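How to Share a Sorting Bench With the New Grippers

At Duddale we sort donated textiles, over 3000 pieces on a full shift, and since March part of that has been done with grippers. What follows is what the bench has learned so far.
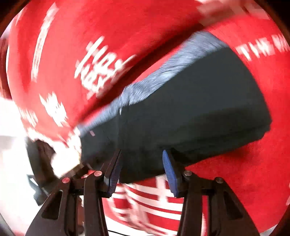 Step 1. Clear a patch

Spread the bottom layer flat and put one soft item on top. Two is a negotiation. The gripper will take both and let you sort out the paperwork.

Step 2. Close on the thick part

Bring both blue pads in on the bulk of the item and squeeze until it stops sliding. Seams are fine. Drawstrings are how we lost most of a morning.

Step 3. Move slower than you want to

The old hands are the worst at this, me included. After 14 years of flinging sweaters into bins, you have to learn to place one.

Step 4. Log the odd ones

Anything you'd have judged by feel — damp, pilled, suspiciously heavy — goes in the Lisell sheet under "hand check." That column used to be called "the job."

Step 5. Rotate

Swap stations every 146 pieces. Your wrists will thank you, and your thumb will file a complaint anyway. Complaints go in the tray by the door.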